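How a Band Goes on Tour

A tour is a set of concerts played in different towns, one after another. The songs take up a small part of each day. The rest is travel, lifting, plugging in and waiting. These pages explain what happens and in what order.
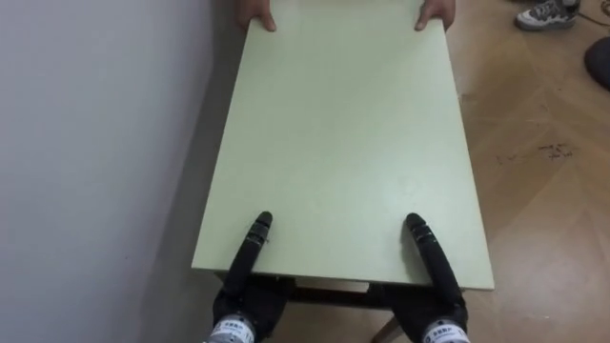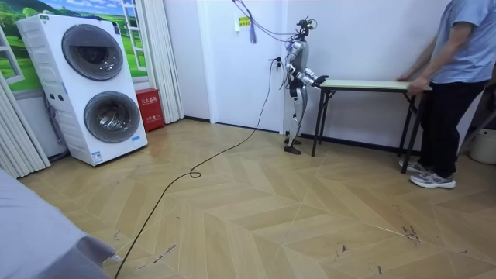 Two views of a tabletop.

Planning the route

A tour starts with a map and a calendar. The person who does this job is called a booking agent. The agent asks each hall or club which nights are free, then puts the towns in an order that keeps the drives short. A band that plays in the north one night and the far south the next will spend its time on the road and arrive tired. Most small bands try to drive no more than 4 hours between shows.

Loading in

"Load-in" means carrying the equipment into the building. Drums, amplifiers and speakers travel in hard cases with wheels. Heavy cases go into the van first, against the front wall, so they cannot slide forward when the driver brakes. At the hall they come out last.

Jolene Gilchrist drives the van for a band called Zaltel. She keeps a list of 50 items taped inside the back door and checks each one before leaving. "Cables go missing more than anything," she says. "They all look the same in the dark."

The sound check

Before the doors open, the band plays to an empty hall. This is the sound check. A sound engineer sits at a mixing desk — a board covered in sliders and knobs — and sets how loud each microphone and instrument will be. The drums are usually checked first, one drum at a time. The singer is often last.

An empty hall sounds different from a full one. People's bodies and clothes soak up sound, so the engineer has to adjust the levels again once the audience is in.

The set list

The set list is the order of the songs. It is printed in large letters and taped to the floor near each player. Fast songs and slow songs are mixed so that the singer's voice gets a rest.

Loading out

After the last song, everything goes back into its case and back into the van. This takes less time than load-in because nothing has to be tested.

Words to know

Amplifier: a machine that makes an electric signal stronger.
Encore: an extra song played after the end of the set.
Venue: the place where a concert is held.

Written by Mereana Tautahi. Checked by Tormod Strömberg, sound engineer.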